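Notebook, Kirkix cell, bench 2
8 November 2020. Module insertion, fault on the fourth cycle of the morning set

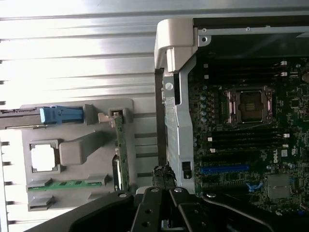
Fault as logged

Arm stopped on force limit during approach to the memory holder in the gray panel. Limit is set at 60 N on the tool Z axis. Controller reported a protective stop, no joint fault, no drive fault. Brakes held. Gripper kept its last commanded width, as it should.

Restarted from the pendant in reduced speed, backed off 19 mm along tool Z, no sideways motion. Nothing bent on the fingers that I can find by eye. Repeated the approach by hand guiding with the force readout up. Same rise, same place, well before the fingers should be touching anything.

What the log says

Force trace is flat until the last stretch of travel, then climbs in a straight line until the stop. No spike. A spike would mean a hard edge. A straight climb means pushing on something that gives, such as sheet metal or a molded part flexing.

Side force in tool Y starts rising before Z does. I missed this on the first read because the plot was scaled for Z. Rescaled, it is obvious. So first contact is on the flank of one finger and the Z load comes after. The finger rides against something and drags.

Candidate: the sheet-metal bracket between the panel and the motherboard side. The planned path runs close to it. On the CAD path the clearance is 7 mm, which is enough if the fixture is where the program thinks it is.

Checks

1. Fixture position. Touched off the two reference pins with the probe. First pin good. Second pin off by 1.9 mm in X. That alone does not use up the clearance, but the panel amplifies it because the offset is a rotation about the first pin and the holder is at the far end.

2. Fixture clamp. Rear toe clamp turned by hand. It should not. Torque mark on the bolt no longer lines up with the mark on the plate. Not known when it moved. Last entry with the marks checked is from July, which is too long ago.

3. Wrist camera calibration. Ran the board target, result within tolerance. Camera is not the cause.

4. Vision result on the failed cycle. The locator uses the white square window in the gray frame on the panel as its feature. It returned a match with a good score but picked up a wrong edge. The ribbed metal next to the panel throws strong glare and the edge finder has been running with the low threshold the Yao script writes by default. The correction it sent was in the wrong direction, so it added to the fixture error instead of removing it.

Items 2 and 4 together account for the contact. Either one alone probably would have passed, and may well have been passing for a while.

Damage

Computer pulled from the fixture and looked over under the lamp. Holder tabs intact. Memory module reseated by hand and it latches. Processor socket on the motherboard not touched by anything and the program never goes there, but it is open and the pins are exposed, so I went over it with the loupe anyway. Pins even. No marks on the narrow green board on the panel that I can attribute to the gripper.

Light rub on the outside of the left finger, low down. Cleaned, no burr. Finger goes back on.

Safety note

The stop worked at the value set. The value is the problem. 60 N is what we inherited from the Clinham bracket job, where the part was steel and bolted down. It is far too much for a plastic panel with boards clipped to it. Should have been changed when the cell was turned over to this work and was not on the changeover sheet.

Also, the stop only looks at Z. Side load is recorded but nothing acts on it. With a side limit in place this would have stopped earlier, with much less load on the bracket.

Actions

Rear clamp retorqued and re-marked. Done.
Pin touch-off added to the start-of-shift program, refuses to run if either pin is out. Done, tested with a shim under the second pin, refused correctly.
Z limit down to 19 N for all approach moves. Done.
Side limit in X and Y. Written, not tested. Do not enable on the Kirnis cell until it has been run here.
Edge threshold taken out of the Yao script and put in the job file. Done.
Diffuser for the ring light to cut the glare. Ordered.
Changeover sheet: add a line for force limits, with a blank for the value so it has to be written in. Open.

Retest

Ran dry approaches with the gripper closed and no module, stopping short of the holder. Side force stays in the noise on every one. Then live insertions at quarter speed until the end of the afternoon, no stops. Sample is small. Plan is 1000 dry cycles overnight with the pin check between batches, panel in place, motherboard side covered with the ESD sheet.

Cell is tagged for reduced speed only. Leave the tag on until the side limit has been tested and entered here.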